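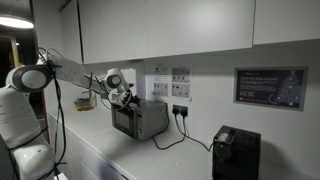
Zurnstead schrieb am Freitag:
> Lohnt sich das Oltia-Paket für Türen und Klappen überhaupt, wenn Arm
> und Greifer schon vorhanden sind? Im Angebot von Ouellet steht nur
> "Haushaltsgeräte, vorkonfiguriert". Uns fehlen Angaben zum
> Kraftabbruch und zum Einrichtaufwand.

Zum Einrichtaufwand: Bei uns waren es 4 Stunden bis zur ersten vollständigen Bahn, davon die Hälfte für die Kalibrierung der Werkzeugspitze. Die Vorlage "Drehtür" verlangt Scharnierachse, Türbreite und Angriffspunkt. Alles Weitere rechnet das Paket selbst.
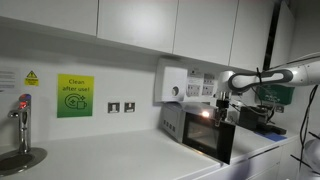
Der Kraftabbruch ist ab Werk auf 50 N gesetzt. Für leichte Geräte auf glatter Arbeitsfläche halte ich das für zu hoch, das Gehäuse wandert vorher mit. Der Wert lässt sich pro Bahnabschnitt ändern, allerdings nur in der Konfigurationsdatei und nicht in der Oberfläche.

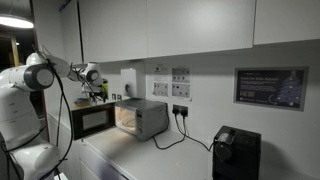
Der Öffnungswinkel ist in der Vorlage auf 85 Grad begrenzt. Wer weiter öffnen will, muss einen zweiten Abschnitt anhängen und dort neu ansetzen. Die Kabelführung am Arm berücksichtigt die Kollisionsprüfung nicht, auch nicht als grobe Hülle. Das Handbuch erwähnt beides erst in Kapitel 9.
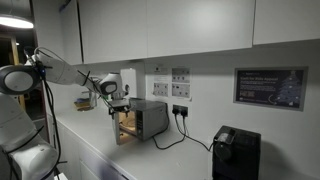 Greifer an der Kante der geöffneten Gerätetür

Zum Vergleich haben wir das Grunness-Modul angefragt. Es kann Hüllkörper für Kabel, bringt aber keine Türvorlagen mit. Hat es hier jemand mit der aktuellen Steuerungsversion im Einsatz?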